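Ghost walks return to Warnau

3 March 2019

I've been on the Warnau ghost walk twice now and I still can't go past the old customs shed without speeding up a bit! So I was chuffed to hear it's coming back this September, with two new stops on the route.

One is the Beyene Hotel, where a piano is said to play in the locked upstairs parlour — I'll believe it when I hear it. 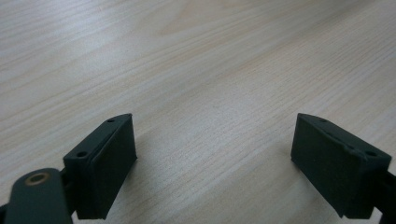 The other is the Nerumus, a coastal trader that went down off the point with a cargo of wool. Locals reckon you can hear her bell on foggy nights (my neighbours blame the marina). Walks are capped at 30 people and run 70 minutes, so wear decent shoes and bring a torch.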